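Part 3: Oiling and Looking After Your Butcher-Block Top

Okay, your Fasaveck top is out of its wrapping and bolted down, and now comes the part I like best. Wood this light shows every ring and smudge, so give it a proper coat of oil before you start working on it. I use the Brodine clear oil that ships in the Surnodura care kit, but any mineral oil meant for butcher block will do the job.

What you'll want within reach: the oil, two lint-free rags, a 400-grit sanding pad, and a pencil.

1. Clear the top completely. Pens, screws, coffee, all of it.

2. Wipe it down with a barely damp rag and let it dry for 40 minutes. Don't rush this one — oil over damp wood goes cloudy, and then you get to sand it off and start again (ask me how I know).

3. Scribble lightly across the wood with the pencil, just a few loose lines. They're your guide for the next step.

4. Sand along the strips with the 400-grit pad until the lines are gone. Easy pressure! You're smoothing the surface, and you shouldn't see the color change at all.

5. Vacuum up the dust, then wipe again with a dry rag.

Note: If your top has a dark border strip along one side, keep the sanding pad off it. It scuffs very easily.

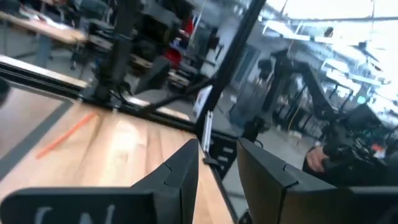 Can I put a pencil or marker down on the wood before the oil has soaked in?
I'd wait until the next day, because fresh oil grabs ink and graphite and holds on to them.

6. Pour a small puddle of oil in the middle and spread it with the grain, working out toward the edges. Don't forget the end grain, which drinks up way more than you'd expect.

7. Leave it for an hour, then buff off whatever is still sitting on the surface. If it feels tacky, keep buffing.

8. Repeat the next day. Two coats is plenty for a desk, but I like three for a workbench that's going to get knocked around.

CAUTION: Oily rags can heat up and catch fire by themselves if you leave them in a ball. Lay them flat outdoors to dry, away from anything that burns, before you throw them out.

CAUTION: Keep oil out of the slots in any metal rails around the top. It collects dust in there and makes a gritty paste that's miserable to dig out with a toothpick.

For refills, the Brodine bottle is part number 722. I redo my own top every August, plus a quick touch-up whenever water stops beading on it.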